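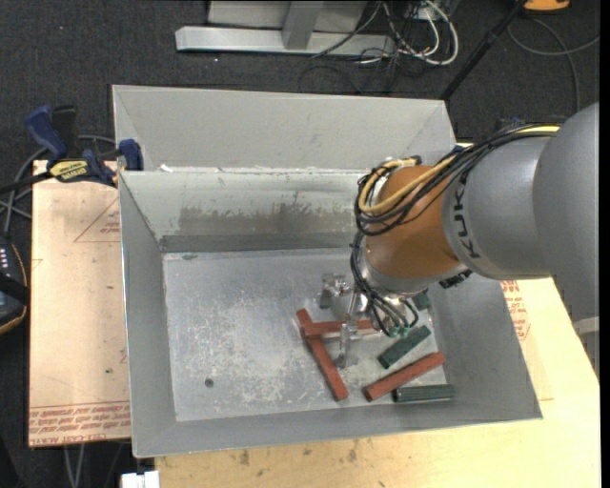 February 27, 2019

The count stands at 139 good grasps. I wanted 100 by the end of the month, so I am ahead, but the number is less impressive than it sounds, and I'll get to why.

The task is simple. Blocks go in the metal bin, the arm picks one, lifts it out, and puts it back somewhere else. I log every try, good or bad, with the gripper pose and the camera view from just before the fingers close. The bad ones matter as much as the good ones. Last year I threw most of them away and the model learned to be confident about everything.

I am using red and green blocks for now. Color shouldn't matter for the grasp, but it makes the labels much quicker to check by eye. Once the blocks lie across each other or slide up against a wall, the planner from Tevell gets shy and goes for whatever is in the open. Left alone, it would collect the same easy pick all day. Of my 139 grasps, 70 are a single block with clear space on both sides. That is the part I'm not happy with.

Gisela Insaurralde suggested I stop resetting the bin by hand. When I place blocks, I space them out without meaning to. Now I tip them in from a box and leave them where they land. The success rate dropped right away and the data got better.

The bin itself took longer than it should have. It used to creep across the table when the fingers pushed on a wall, and after an hour every logged position was off by a little. I lost 4 sessions to that before I worked it out. It is clamped now, and I check the corner against the calibration before each run.

The floor of the bin is scratched up from all the contact. Rostislav Malý thinks I should swap in a new one so the background stays clean. I'd like to keep it. Any bin this ends up working with will be scratched too.

Next up is the corners. I want a batch where every target is touching a wall, and I'll probably have to choose those targets myself. After that I'll retrain from scratch and see if the old habit of going for the middle is gone.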